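Spice Storage in a Shared Kitchen: project report, Lingyun Jiang

Why I picked spices

I share a kitchen at Esthorpe and we own far too many jars for one cupboard. Every time I cooked I had to shuffle everything about to find the oregano, and half the time I gave up and used pepper! So for my home organisation project I looked at whether a small shelf stand on the worktop would work better than the cupboard.

I started by pulling the whole lot out on a Tuesday evening and putting it on the table. There were 22 jars (I really thought we had fewer), and a surprising number were dried green herbs that look nearly the same once the label is turned round.
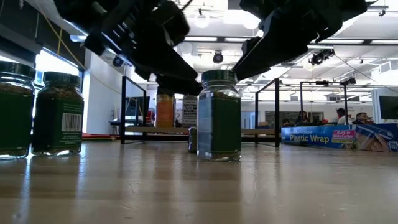 My first plan was alphabetical order, which lasted until my housemate made dinner. Then I tried sorting by how often we use things. Everyday jars went at the front and the odd ones, like the stuff we only put on bagels, went further back. That stuck much better, and people put things back without me nagging (mostly).

The other thing I changed was the labels. I wrote the name of each herb on a sticker on the lid as well, so you can read it from above, and I threw out 2 jars that no longer smelled of anything.

If I did it again I'd measure the jars before planning the layout. The tall ones still don't fit where I wanted them, so they live next to the kettle for now.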